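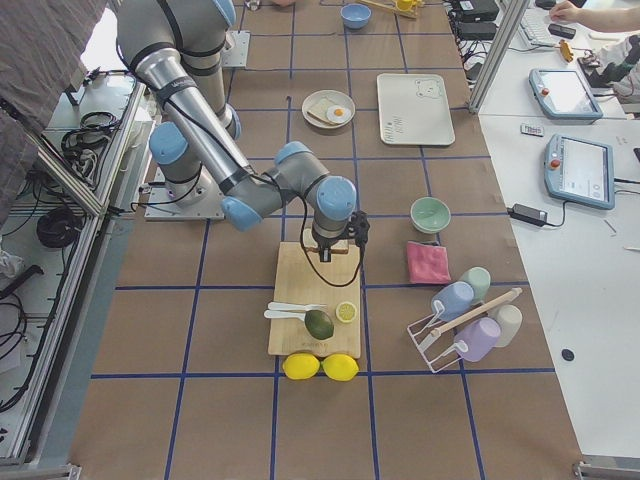 # Chapter 3: Setting Out a Small Breakfast

Before we cook, we put things in their places. Many students want to start with the knife, but in this book the knife comes later. In this chapter you will learn how to arrange a table so that each object has its own area.

We use a simple method. Cover the table with brown paper and divide it with dark blue tape. The cutting board goes near the middle, with the avocado and the lemon slice on it. Two whole lemons wait on the paper just below the board. Bread is served on a round white plate.

**Key words:** board, tray, bowl, rack, cloth
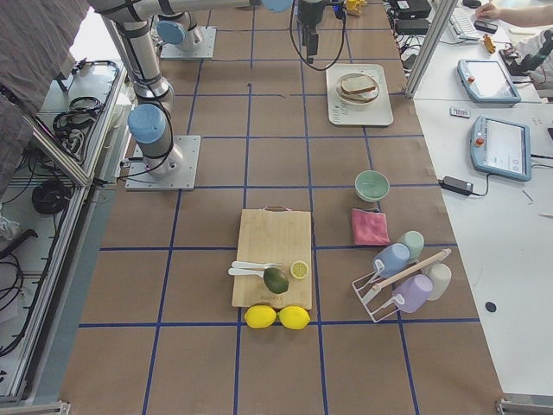
The cloth should be folded and kept close to the bowl, where the hand finds it easily. Cups have their place on the rack, away from the food. My teacher, Nilton Salazar, asked us to set the same table every morning in August, and I was slow at first. Please be patient with yourself also.

## 3.1 Before you begin

Read the list of key words aloud with a partner. Then draw your own kitchen table on paper, divide it into areas, and write one word in each area. Keep the drawing, as you will need it again in section 3.2.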